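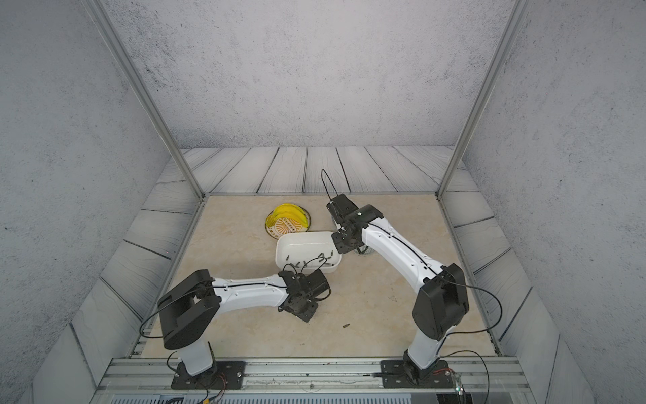
Beige marble-pattern top against a grey speckled wall, with light grey wood-grain planks around three sides.

Skelley Liltano benchtop laminate: two years on

We put the Skelley Liltano laminate into our kitchen and laundry two years ago, in the beige marble pattern. I wrote a short comment at the time saying it looked good on the day. A few people have since asked how it has held up, so this is the longer version.

The top cost $2714 supplied and cut, including the sink cutout and one mitred join. Fitting was another $605. We had a quote for engineered stone before that and it was well over what we wanted to spend on a house we may not stay in. Warevard stock the Liltano in two finishes, matt and satin. We took the matt.

Colour and pattern

The sample chip is too small to judge by. Ask for the A4 one. On the small chip the beige looked close to white, and over a full run of bench it is a good deal warmer. Next to cool grey tiles it can look slightly pink in the late afternoon. We got used to it. If your walls are a strong blue-grey I would bring a sample home for a few days before ordering.

The pattern does repeat. I can find the same vein again on the long side near the window, but visitors haven't picked it. The veins are soft, and crumbs and tea rings don't jump out at you. Flour does.

Wear

The area beside the stove gets the most use and has some fine scratches you can see with the light behind them. There is one proper mark, from a cast iron pan that was dragged. No chips on the front edge so far. The laundry side has had bleach and nappy soaker spilled on it and wiped up within a few minutes, with no change in colour.

Turmeric is the exception. A spill left overnight took 3 goes with bicarb paste and there is still a faint yellow patch if you know where to look.

We use trivets for anything out of the oven. The care sheet says to, and I haven't tested it.

Joins and edges

The mitre was tight when it went in. Last summer it opened very slightly at the back, enough to catch a fingernail. The fitter came back and resealed it at no charge, and it has been fine through the winter. The square edge profile looks neater than the rolled one but is harder on the hip if you have a narrow kitchen.

The matching splashback upstand is not worth the money. It collects grime along the top and ours has come away from the wall at one end. Tile down to the bench and run a bead of silicone.

Cleaning

Warm water and a drop of dishwashing liquid does nearly everything. Matt shows greasy fingerprints more than I expected, mostly around the kettle. Microfibre cloths are better than sponges. Don't use the cream cleansers – they leave shiny spots.

Compared with the Lumbao

My sister's place has the Lumbao top, which is a bit dearer and has a thicker board under it. It feels more solid when you lean on it and the edge strip is better finished. Her pattern range was smaller and mostly dark. For a rental or a laundry I'd take the Liltano. For a main kitchen with a big island, I would at least price the Lumbao.

Delivery ran a week over, and they rang on the Tuesday to let us know.

Four stars. I'd buy it again, without the upstand.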